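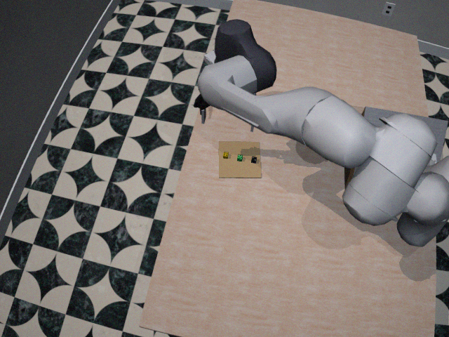
The well at Nillby had cured three people by the time Harish Shenoy got off the bus, or so the woman at the ticket window told him. She had it from her sister. He asked what they had been cured of and she said one was a knee.

"Just the one knee?"

"You'd have to ask him," she said.

He had been sent by his brother-in-law, who owned a share in the Hegde guesthouse and wanted to know whether to buy the rest of it. The price had gone up by half since September. Harish had spent most of his working life checking insurance claims and he was known in the family as a man who could ruin a birthday cake by looking at it. He took this as a compliment.

The path to the well went up behind the school. At the gate sat a man in a pressed shirt with a cash box on his lap.

"Ilango Kurian," the man said. "It's 305 for the bottle, water included. Looking is free."

"And if I brought my own bottle?"

"Then it's 305 for the water."

Harish looked. The well was a stone ring with a tin lid, and the water was a good way down and smelled like the inside of a kettle. Someone had tied ribbons to the rail. A typed sheet in a plastic sleeve gave the names of the cured, and the third name had been typed with a different machine.

"Who's this last one?"

"My aunt," Ilango said. "Her hearing."

"She was deaf?"

"She was getting there."

"What did her doctor say?"

Ilango thought it over. "He said she should have come in sooner. But he says that to everybody."

Harish wrote this down. He asked for the aunt's address and was surprised to be given it. She lived two doors from the bakery and answered on the first knock, which he wrote down too, with a question mark. She was a small woman with flour on one sleeve, and she made him sit. She said she had never drunk the water. She had dropped an earring down there and leaned in to look, and coming back up she had heard the school bell as clear as when she was a girl.

"They got a new bell," she said. "In the summer. It's very loud."

"So it was the bell."

"Well, I don't know what it was. I was upside down."

He asked if she had told her nephew about the bell. She had told him twice. He had been so pleased about the list that she let it go, and anyway he'd spent 1,680 on the bottles and had to get it back somehow.

The man with the knee was out. His wife said he was up a ladder.

Harish had an hour before the bus. He called his brother-in-law from the bench outside the bakery and told him the knee was unconfirmed, the hearing was a bell, and the other one had moved to Cevitz and left no number. Don't buy, he said. By spring they would be giving the rooms away.

"But people are coming now?"

"People will come to anything."

"How many were on your bus?"

The bus had been full. He had stood as far as the river. He said he hadn't noticed.

Then he walked back up behind the school, to check the type on that sheet again. Ilango had gone to lunch and left the gate open. The lid was off. Harish took his glasses from his nose, put them in his shirt pocket, buttoned the pocket, and leaned over the edge until he could feel the blood in his ears. It was dark down there and quite cold. He stayed a little longer than he needed to.

The bell went while he was still bent over. She was right, it was very loud.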